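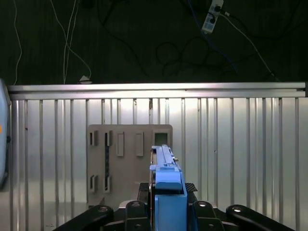

Review: Prolano Bench Cell Kit
Shared workshop equipment reviews, Stultusden Makers' Association
Prepared by Ishbel Nisbet, with testing by Jagadeesh Mathew

Summary

The Prolano Bench Cell Kit is intended for groups that already have a small robot arm and want a permanent place to use it. The kit supplies an aluminum rail, ribbed metal backing panels, mounting hardware and one practice board with slots, recesses and raised tabs. The arm, the gripper and all power supplies must be obtained separately. The Association purchased one kit in April for the robotics bay at our Stultusden workshop. It is recommended for shared workshops, with reservations about the instructions and the lack of any provision for cables.

Assembly

The supplier states that two people can assemble the kit in one afternoon. Our assembly took two. Most of the additional time was spent on the rail, which must be level before the panels are fastened. The manual places the leveling step after the panels are in place, and members who follow the printed order will need to take the panels down again. Prolano has been informed of this and has replied that the next printing will be corrected.

The hardware was complete and sorted into labeled bags. Two of the rail brackets had burrs at the screw holes and were cleaned up with a hand file. A 4 mm hex key is needed throughout. The one supplied is too short to be comfortable, and members are advised to use the long key from the workshop set.

Backing panels

The ribbed panels are stiff and have not moved under ordinary use. Small boards can be shifted along the ribs and fastened again in a few minutes, and this has proved to be the most useful feature of the kit. The bare metal does have one drawback. It reflects the overhead lights unevenly, with bright patches in some areas and gray ones in others. Members who rely on a wrist camera to locate parts should expect to adjust their exposure settings, or to switch off the lamp nearest the bay. A matte finish is offered at additional cost and should be considered by any group working mainly with cameras.

Practice board

The board is flat, with rounded corners, and is fastened directly to the ribbed panel. Its openings allow an arm to be tested on alignment and insertion without any risk to a finished project. Mr. Mathew ran 300 approach cycles against the board over a period of 18 evenings. The program brought the gripper to a fixed point in front of the board, moved it to one of the slots and withdrew it. In 235 of these cycles the gripper reached the slot without touching the surrounding face. Most of the remaining cycles were traced to a loose bolt in our own arm linkage and should not be held against the kit. The board showed light scuffing near the lower slot and no other wear.

The mounting holes in the board are slightly oversized. It can be fastened a small amount out of square, and the error is difficult to see from the front. We recommend checking it with a machinist's square after every move.

Cables and power

The kit makes no provision for cables. There are no clips, no channel and no place to fix a power strip. Groups should plan the cable runs before the rail goes up, and should keep all cords well clear of the arm's reach. We tried a set of adhesive clips from Zendow on the rail, and they have held so far. The Requena cell, which our sister workshop uses, includes a covered channel along the back and is the better product in this respect. It is also heavier and cannot be taken apart easily – a serious matter for any group that shares its floor space.

Durability and support

The panel fasteners are rated by the supplier for 1,000 removals. We have no means of confirming that number, but the threads remain clean after a season of frequent changes. Replacement boards can be ordered singly. Our one order arrived promptly and matched the original.

Recommendation

Suitable for shared workshops and for home builders with a solid wall. Members wishing to use the bay should complete the arm safety orientation and reserve time at the front desk. The corrected assembly order is kept in the binder at the bay.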